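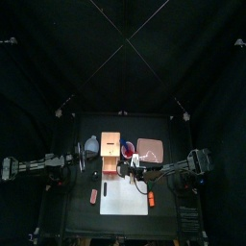 RESEARCH ARTICLE | ACOUSTICS
4 min read
57 shares

3. Fabric Linings and Reverberation in Small Rooms

Heavy cloth absorbs sound mainly at high frequencies. At low frequencies the particle velocity near a rigid wall is small, and a thin layer placed against that wall removes little energy. Unnithan measured two cloths, sold as Vumix and Stornum, in the Menon test room. Both were hung flat and then with an air gap of 12 cm.

The gap had a larger effect than the choice of cloth. With the gap in place, absorption began at a lower frequency and rose more evenly.
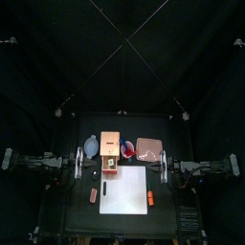

Pleating was treated as a separate variable. A pleated panel uses more cloth for the same wall area, so results are given per unit of wall covered and per unit of cloth used. Readings taken near the door were left out of the averages.

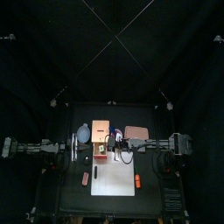
Ceiling treatment is often left out of published room models, which assume a hard upper surface. The error is greatest when the walls are already soft, as most of the remaining reflections then travel between floor and ceiling. A lining that continues overhead, like the black fabric on the walls and ceiling in Figure 2, should be entered in the model as five treated surfaces, with the floor or tabletop kept as a separate hard one. Brackets and other small fittings can be ignored at the frequencies used in this study.
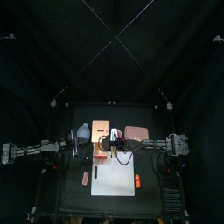 3.1 Limits of the Measurements

The Clindeo meter was calibrated in May and was not checked again before the second series. Humidity was recorded but not controlled.

2 comments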